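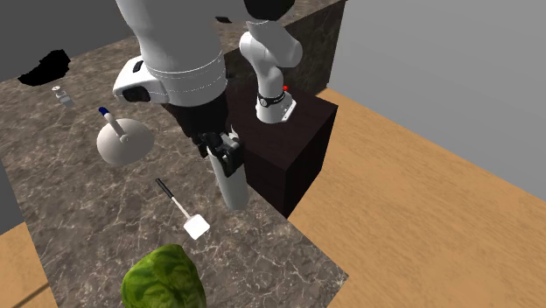
Plotumix kitchen cell in simulation: pedestal-mounted arm with parallel gripper, spatula and lettuce on the counter.

Plotumix Counter Cell - open day demonstration

Clalton shows the Plotumix cell in simulation at its June open day. Sessions start at 2 p.m. in the Quezada room and are run by Letay Asfaw. Visitors pick an object and a target position on the counter, and the planner computes the arm path on screen.

Task library: 214 kitchen tasks
Arm: 6 axes, pedestal mount
End effector: parallel gripper
Control software: Cludano, simulation license included
Log export: CSV, 100 Hz

Object models can be swapped between runs. Custom counters and tools are quoted separately - send drawings with the request. Hardware is not part of this listing.

Bookings and quotes: Isla Purves, Clalton sales desk.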